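The Night the Arms Froze

I write about machines for a living, and I still jump when one of them does something I didn't ask it to. So when Humaira Abbasi at Cillmont told me her two-armed cup cell had been stopping dead in the middle of a handoff, I packed a sandwich and drove over to see it for myself. (The sandwich turned out to be a great idea. We were there until 9.)

The job sounds like something you'd give a toddler. One arm picks up a cup, the other arm takes it, repeat until everyone is bored. Cillmont uses it to shake out new control software from a little outfit called Vondinholm before it goes anywhere near a paying customer.

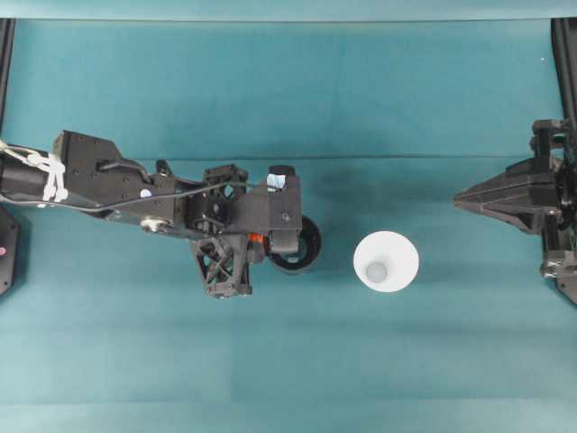

A white cup between the two arms at Cillmont.

What kept happening was this: the arms would meet, the fingers would close, and then – nothing. No alarm, no error on the screen. Both arms just locked with their motors still on. The log said 604 every time, a code that in Vondinholm's manual means "partner not ready." Each arm was politely waiting for the other one to go first!

A stuck robot sounds harmless, and I said so, out loud, and got a look. An arm that's frozen with the power on can start moving again the second the message it's waiting for shows up. Twice in May that's exactly what it did, and the second time Humaira had her hand out, reaching for the cup. She came away with a bruised knuckle and a very short temper.

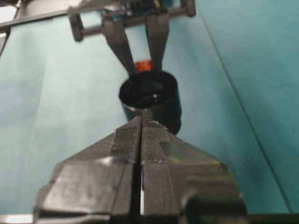

Konrad Duda thinks the software is taking too much of the blame. The way he sees it, any cell that lets a person reach in while the motors are live was set up wrong from day one, and he'd have cut the power on a timer before he read a single line of code. He told me he'd said as much back in the spring, in writing.

I went back and forth on that one the whole drive home. He's got a point, and the timer is in now: 3 seconds of waiting and both arms lose drive power, with brakes to keep them from sagging. But the bug was real too. Humaira and I sat there scrolling through 122 handoffs, and in every bad one the "ready" message had gone out a hair before the other arm was listening for it.

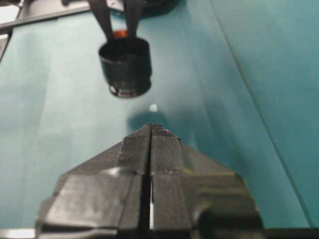
Vondinholm's patch makes each arm keep repeating the message until it gets an answer, a bit like my mother on the phone. Humaira is running it overnight this week with the gate locked. She's also hung the key on a hook by the main switch, so you have to walk past the power to get to the robots.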